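Report of a visit to the Brastamura household robotics laboratory

Open day, 9 June 2024

Three members of the Tondau Residential Services working group attended the public open day held by the Brastamura laboratory. The purpose of the visit was to establish whether two-armed machines can yet be considered for routine kitchen and dining room duties in our residences. The party was made up of Dalia Uibo (catering), Justinas Navickas (buildings) and the author of this report, Yolotzin Ayala.

Visitors were received at the main entrance by Rimantas Vanags, who leads the domestic tasks programme. He opened with a short talk and was frank about the limits of the work. The laboratory does not claim that its machines can run a kitchen. It studies single chores, repeated many times under changing conditions, and keeps a record of each attempt. For the glassware chore the record stood at 939 attempts on the morning of our visit, of which 807 had been marked as completed without help from staff.

Mr Vanags explained that an attempt is marked as completed only if the glass is left hanging or standing securely and no person has touched it. The time allowed is 120 seconds. Ms Uibo remarked that a member of her own staff would put away a full tray in that time, and he accepted the comparison.

The tour then moved to the work cells. The first was given over to folding tea towels, and was stopped for adjustment during most of our stay. The second dealt with the storing of wine glasses, and the working group spent the greater part of the afternoon there. 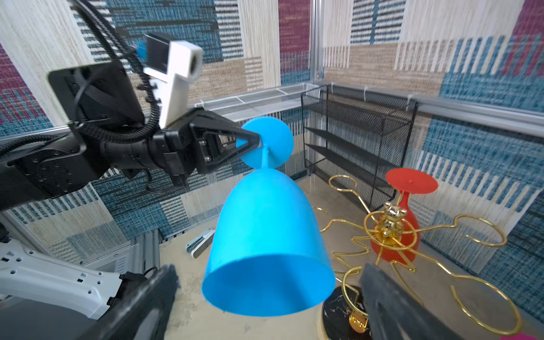
The glassware cell: a blue plastic wine glass held upside down by its stem, with a red glass in the gold wire rack.

Storing a stemmed glass is a harder task than it may seem. The glass has to be held upside down and gripped at a narrow point, and its foot must be brought to the correct ring without striking the wires on the way. The rack used in the cell is an ornamental one, with curving arms and a small gold bear at its centre, and there is little spare room between the loops. Mr Vanags said that the team prefers household goods of this sort to purpose-made test pieces — the goods people own are seldom designed with a machine in mind.

Mr Navickas asked about breakages. The blue glass is plastic, and we were told that trials with crystal are not planned before December. The working group regards this as an important reservation. A plastic glass forgives a firm grip, and results obtained with it cannot be carried over to the stock in our dining rooms.

Questions were also put on cleaning, noise and the training of staff. Full answers were given on the first two. On the third, Edgars Tamošiūnaitė of the support team said that an operator at present needs 2 weeks of instruction before working alone at a cell.

The working group does not recommend a purchase or a trial at this stage. It does recommend that contact be kept up with the laboratory, and that Ms Uibo be asked to return once results with crystal are available. Mr Vanags has agreed to send the written record of the glassware chore, which will be placed with the papers for the next meeting.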